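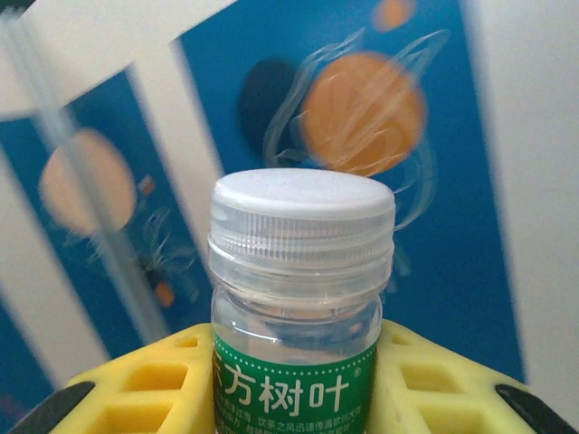 Why does my Farnar gripper drop things when the power cuts out?
The standard spring only holds the fingers where they are, it doesn't squeeze. Fit the stronger Sakel spring (part 319) and the grip stays on.

I learned this one the messy way! A fuse blew at 4 in the morning, the hand went slack and I came in to a puddle (and a very sticky conveyor). I've sold the Sakel kit ever since, and it's on my own arm too.

Spring, two clips and a hex key, $98. Fits Farnar and Tornside hands, not the older Van Wijk ones, sorry. Lock out the power before you open the hand, please! Ships in 9 days.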